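Ticket 111: Tray carry fails the rule check (sim kitchen, two-arm robot)
Project: Flulum
Opened: 08/05/2026
Status: waiting on second review

1. What I ran into

So I was running the tray task against our handling rules and the checker kept flagging it! The rule we've had since April says anything wide gets carried flat, or both grippers have to be on it before it leaves the surface. My log came back with 8 flags in 20 runs, all of them on the carry, none on the approach.

2. What I tried

First I figured it was the Korkthorpe planner being stale, so I pulled the fresh build. Same flags. Then I raised the step limit to 4,000 (I know, I know, that's over what the Stojanovska checklist allows, and I put it back after). Still no change. Next I swapped in the grip settings from the Valledlow room – those behave nicely over there – and got the very same message.

What finally got me somewhere was stepping through the saved views with the rule sheet open next to me. Please look at the tilt and at which gripper has the load before you blame the checker.

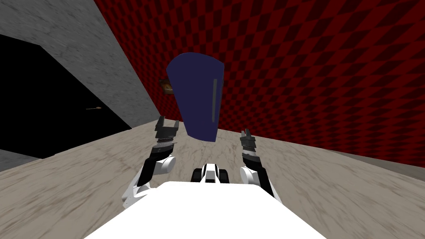
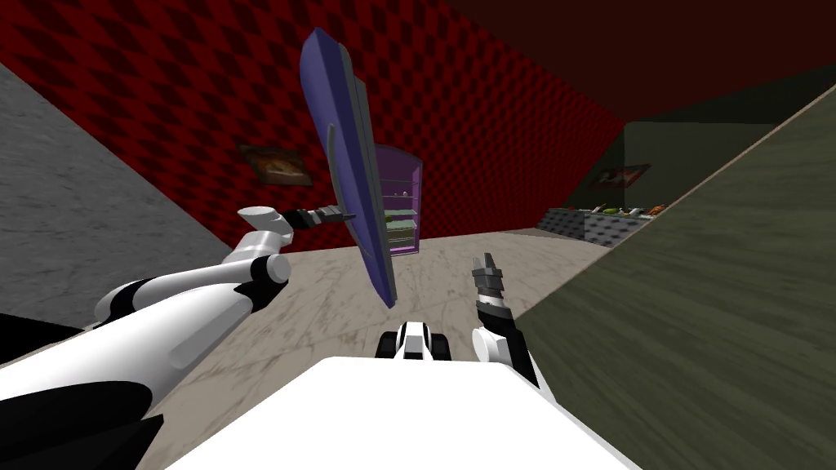
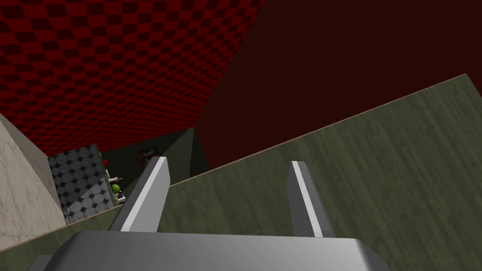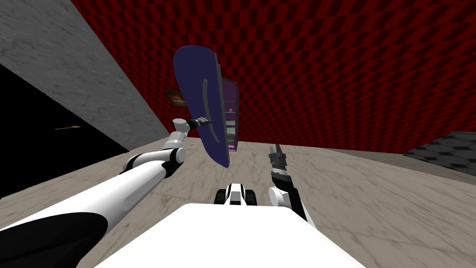 In the last one the left gripper has the board by its lower edge and the right one is holding nothing.

3. What I think we should do

I'd keep the rule as it is and fix the task script, so it waits for the right gripper before the lift. One-handed carries of something that size shouldn't pass, even in sim. I'd also love it if the flag message named the arm (it just says "unsupported load" right now and I lost a whole morning to that).

4. Still open

Does the rule cover a load that's held on edge on purpose, like for getting past a counter? The sheet doesn't say. I've left the script change on my branch until somebody rules on it.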